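**From the returns bench at Garkness**

I promised in the last newsletter that I'd write something about the arms once we'd all had a chance to get used to them, and as the nights are drawing in and December is going to flatten the lot of us, I thought I'd better get on with it now.

For anyone upstairs who hasn't been down lately: the tableware returns bench has changed quite a bit. We used to stand along it with the tubs at one end and the racks at the other, and you picked, you looked, you turned it over, you put it down. All shift. I did that for 9 years and I could tell you the Clarna range by feel with my eyes shut (the rims are thicker, and the little side plates always feel heavier than they look). I didn't mind it, but my wrists did, and by Christmas week I was going home with a bag of frozen peas strapped to each one.

Now the lifting and sorting is going over to two arms from Naveo, and I've moved to what they call cell lead, which is a grand way of saying I set the table up, keep an eye on things and get called over when a plate is somewhere silly. There's more walking than I expected! I've also had to learn the software, Tannous, and I was dreading that far more than the arms. I'm the one who still can't work the car park barrier. But the training was good, two mornings with plenty of tea, and the screens are fairly plain once you've found where they hide the pause.

The pay question first, as it's what everyone asks me in the canteen. Cell leads went up a grade. Bench staff who moved to inspection stayed on the same grade, and there's a fair bit of grumbling about that which I think is deserved. Inspection is harder on the eyes and you're answering for every chip you miss. I've said so to the managers and I'll say it again in here.

What I do like is the mix of work. Plain colours, patterned ones, big, small, it all comes back jumbled from the shops and the arms have to be set up for the whole jumble. We had 1,965 pieces back in October and I'd have sworn every one was a different size. The overlapping ones are still the pain. If one plate is lying half on another I'd have it sorted before you'd blinked, and I do have to sit on my hands a bit.

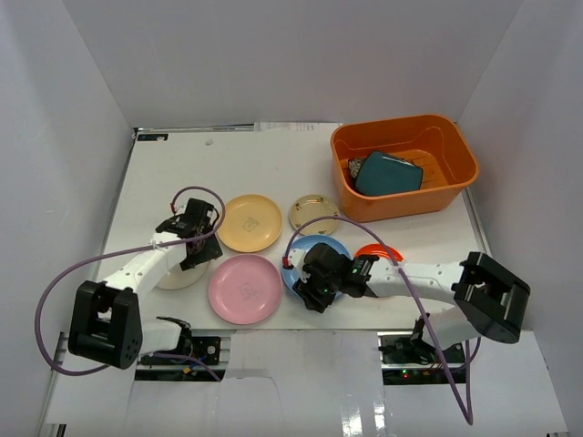
The other thing I miss is the chat. On the old bench you were shoulder to shoulder and you heard about everybody's kids, dogs and kitchens. Now we're spread out, and it's quieter apart from the radio, so a few of us have started taking our break together on purpose, half ten by the vending machine, and anyone from packing is welcome (bring your own biscuits, ours go fast).

If you fancy learning the cell before the Christmas rush, there are 2 training places left and the sheet is on the board by the lockers. You don't need to be good with computers. Have a word with me if you'd like to stand and watch for a bit first, I'm on earlies until the end of the month.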